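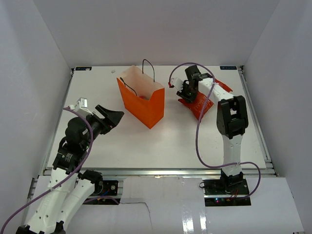
Section 7. Packing the Gulell carry bag

Applies to the paper carry bag with cord handles, in all colours. The Grastley cotton tote has its own sheet and most of what follows does not apply to it.

Before you start

You will need one bag, a flat table and whatever you plan to put in it. The old Partington sheet also asked for a bone folder and a "packing mat". We have never found a use for either. A clean tabletop does the job.

7.1 Opening the bag

1. Take the bag out of its sleeve and lay it flat, with the folded base facing up.
2. Put one hand inside and push the side folds outward, working from the mouth down.
3. Press the base flat from the inside with your knuckles. Do all four corners.
4. Stand the bag up and let go of it. If it leans, go back to step 3.

Note: The sleeve says the bag "springs open in one motion". Ours have not. Allow a few seconds and use both hands.

7.2 Checking the handles

1. Lift one cord and let the other hang down into the mouth of the bag. Check the knots or glued ends of the raised cord.
2. Swap over and check the second cord.
3. Hold both cords together and give a short, firm pull upward with your other hand on the base.

If an end slips at all, do not re-tie it and hope. Put the bag aside for light items, or use it for storage on a shelf.

Caution: The supplier rates the bag at 440 grams per handle end. No one could tell us how this was tested, or with what grade of paper. Treat it as a sales figure. If you can feel the cord digging into your fingers, the bag is too full.

7.3 The base card

Gulell sells a stiffening card, part 134, as an extra. It slides in and lies flat on the bottom. It does help with jars and tins. For clothing, books or a single small gift it makes no difference that we could see, and a piece of cereal box cut to size does the same work.

1. Trim the card so it drops in without bending.
2. Lay it printed side down.
3. Press the corners once more.

7.4 Loading

1. Put the heaviest item in first, in the middle of the base.
2. Stand tall items against the wide faces. The narrow sides are creased and will fold in on themselves.
3. Fill gaps with tissue if the items can knock together.
4. Tuck the cords outside the mouth while you load, then bring them up together.
5. Stop when the contents are level with the rim. An over-full bag pulls the cords apart and tears at the holes.

Small items drop to the bottom and are easy to miss when you unpack. Put them in last, or wrap them in something you won't throw away by mistake.

Note: Filtthorpe tissue is described on the packet as colour-fast. We would still keep it away from anything white if there is a chance of rain.

7.5 Carrying and storing

Carry by both cords. Do not hang a loaded bag from one cord on a hook or a door handle.

Keep filled bags off wet floors and out of direct sun. Bright colours are sold as "fade resistant", but a bag left in our front window in March was noticeably paler on one side by the end of the month.

To store, empty the bag, fold the base up along its original crease and lay it flat. Stack no more than 11 to a pile. Bags folded along a new crease will not stand properly again, whatever the leaflet says about "memory paper".

For wine bottles, see Section 8.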